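How to Write Your First Sponsored Post Without Losing Your Readers

Print this page | E-mail this page
9 comments | 30 shares

So a company has written to you. Maybe it's a tea company, maybe it's somebody who makes phone cases, and they would like to send you something and perhaps pay you a little if you'll post about it. Congratulations! I still remember the afternoon my first one came in. It was from Dumby, who make lunch boxes, and I read the e-mail out loud to the dog, and then I rang my friend Idun Amundsen and read it out loud to her as well, and she asked me what they wanted in return. I had to go back and look. I hadn't gotten that far.

What follows is how I handle these now, from the first e-mail to the last comment. I'm a small blogger (food and kitchen things mostly, and a bit of travel when I can get away) and I wrote this with other small bloggers in mind. If you have a manager and a contract lawyer, you can go and put your feet up.

Step 1. Read the e-mail twice before you answer

The first reading is for enjoying it. The second one is for finding out what they're asking. Get a pen and write down what you will receive, what you have to make, when it's due, and whether there is money involved or only product. If one of those is missing from the e-mail, and one nearly always is, write back and ask. A friendly two-line question is perfectly normal and no decent company will mind it.

Look out for the word "usage." It tells you what they can do with your pictures afterward. When Verschueren got in touch about their enamel pans, the e-mail was lovely and chatty, and way down near the bottom it said they could use my photos in any form, forever. I asked for 30 days on their own social pages instead, and they said yes the same evening. I had been quite prepared to lie awake over it.

Step 2. Decide whether you'd buy it yourself

Put the money out of your mind for a minute and picture yourself in the store. Would you pick this thing up? Would you tell your sister about it? If the answer is no, write a short thank-you and let it go. I turned down a juice cleanse last January, and it did hurt a bit, as the heating bill had just come, but I don't drink juice cleanses and the people who read me know that very well.

Step 3. Agree on everything in writing

You don't need anything fancy. I send one e-mail that starts with "Just so we're both clear," and then I list the post, the date, the fee, the number of photos, how many rounds of changes they get (I give one, two if they're nice), and when I'll be paid. Then I ask them to reply with a yes. Keep that yes somewhere you can find it.

Koen Hoekstra, whose cycling blog I've read for ages, asks for half the fee up front on anything over $100. I was too shy to try it for the longest time. Then I did try it, with Priltine, and the answer was "Sure, send an invoice." Well!

Step 4. Use the thing for real, and for long enough

Give yourself at least a couple of weeks. Most products are charming on the first day, and what your readers want to know is how you feel about it on a dull Tuesday when you're tired and the sink is full. I keep a page in my kitchen notebook for each product and jot down whatever I notice, good or bad, with no attempt at nice sentences. By the time I sit down to write, half the post is in there.

Do the photos during those same weeks, a few at a time, when the light happens to be good. Leave plenty of plain space around things, so you can crop one picture tall for your phone followers and wide for the blog. Bright, simple colors on a pale background hold up very well when they're shrunk down small.
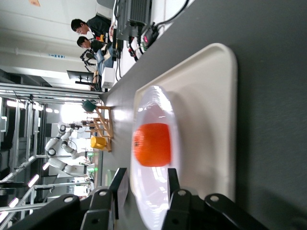 Step 5. Say that it's an ad, and say it first

Put it at the very top, before your opening line, in words your grandmother would understand. "This is a paid post for so-and-so" does the job. Don't tuck it in among a string of hashtags, and don't use a clever little abbreviation. The same goes if you were sent the product for free and no money changed hands -- say you got it for free. Rules on disclosure differ from country to country, so do look up your own, and check what the platform itself asks for too, since many have a label you need to switch on.

I used to worry that people would see the notice and click away. A few may do that. But I once forgot it on a post about Jullevska wool blankets, and a longtime reader named Milan Vandenberghe wrote me a very polite message asking whether I'd been paid, and I have never felt so small. I fixed it within the hour and put a note at the bottom saying I had.

Step 6. Write it the way you'd write anything else

Start with your own story and let the product come in when it's needed. Put in at least one thing you didn't love. My lunch box post said the lid was a fiddle to get off with wet hands, and that line got more replies than everything else in it.

If the company sends "key messages," choose the ones you agree with and put them in your own words. Then read the whole post aloud. Any sentence that makes you sound like a brochure should come out.

Step 7. Stick around after you post

Stay near your computer for the first couple of hours and answer what people ask, including the grumpy ones. If you don't know the answer, say so and go find out. After a week or so, send the company a short note with your numbers. The blanket post had 1832 views, which I thought was wonderful, and I told them so, and they came back in the fall with another offer.

Then send your invoice, if you haven't yet. Please don't wait three months like I did with my second one!

Related articles
How to Take Better Kitchen Photos With Your Phone
What Should I Charge? A Talk With Kristof Jacobs
Saying No to a Brand Nicely
Guest post: Thijs Van Hecke on Starting a Newsletter
Setting Up a Simple Invoice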